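Linen-look duvet cover: colour gone patchy after washing, can I fix it?

**Brulport Community Help > Home > Laundry and fabrics**

Posted by **mossbank_flat2**, Oct 15, 2023

I bought a double duvet cover and two pillowcases from the Kullar shop in July. The label says 55% linen, 45% cotton, wash at 40, do not tumble dry. The colour is a greyish blue. It was fine for the first few washes. Last week I put it in with two towels and a new scoop of powder, and when it had dried there were paler areas along the folds and some chalky streaks near the button end.

What I have tried so far:

- Washed it again on its own at 40 with no powder. The streaks are fainter but still there.
- Dabbed one streak with a damp cloth. It went away, then came back when dry.

We have hard water here. The machine is a Plitari, seven years old, 1200 spin. I have not cleaned the drawer in a while. I would like to know if the dye has gone or if it is something sitting on the cloth, and whether there is any point in carrying on. The set cost enough that I don't want to bin it.

---

**tern_and_kettle**

It sounds like powder residue to me. If a streak goes when it is damp and returns when it is dry, there is something on the surface. Lost dye would look pale either way, although all cloth goes darker when wet, so check it dry as well.

What I would do:

1. Take the drawer out and scrub it, including the roof of the slot it slides into. Mine had a thick paste up there.
2. Run the machine empty at its hottest setting.
3. Put the duvet cover in by itself, turned inside out and with the buttons undone. No powder and no softener.
4. Use the longest 40 cycle you have and add an extra rinse. Spin at 800.
5. Hang it over two lines so it isn't doubled up on itself.

A double cover takes up more of the drum than people think. With towels in as well, the water can't get through the folds, and the powder stays where it lands. The pale lines following the folds fit with that.

As for the amount, read the side of the box for hard water and then weigh out one dose on kitchen scales. I had been filling the scoop to the top for years and it was nearly double what I needed. I changed to liquid for anything dark or blue and I have not had streaks since.

Try to get things out of the machine soon after it finishes too. Blue and grey cottons show every crease if they sit in a heap.

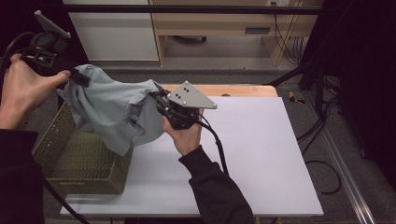
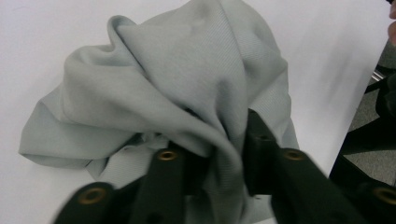 Linen blends are worse for creasing than plain cotton. Give the cover a good shake by the corners before it goes on the line and pull the seams straight with your hands. If you iron, do it slightly damp and on the reverse, or you can get shiny patches along the seams which look a lot like the fading you describe.

If the marks are still there after two clean rinses, it probably is the dye and I would take it back to the shop with the label.

---

**harbour_end_470**

Just put vinegar in. Works on everything.

---

**lodgepole**

Vinegar can help with limescale but I would not pour it in every week, as some machine makers say it is hard on the rubber seals. Check your handbook. Never use it with bleach.

I agree with most of the first reply. Two things to add.

First, do a test on the inside hem. Wet a white cotton rag, press it on the hem for a minute and look at it. If blue comes off on the rag then the dye isn't fixed properly and rinsing will carry on taking colour out. In that case stop, and ask for a refund.

Second, check whether your powder has bleach in it. Most white boxes of ordinary bio powder do, and the colour ones normally don't. You say "a new scoop" but not whether it was a new brand. If you changed from a colour powder to a general one, that could account for the paler areas, and those will not come back. The chalky streaks would be a separate problem.

You can even up a faded cover with machine dye, but it needs a lot of it. Weigh the cover dry and compare it with what the packet says it will do. For a double you will need more than one packet, and the stitching is often polyester and stays the old colour. I did one in navy and the white thread showed all the way round. I still use it on the spare bed.

---

**mossbank_flat2**

Thanks. The drawer was disgusting. The new powder is a general one with bleach in it, and I had colour powder before, so that may be part of it. The rag test came up clean. I have run the machine empty and the cover is in now with an extra rinse. I'll post again when it's dry.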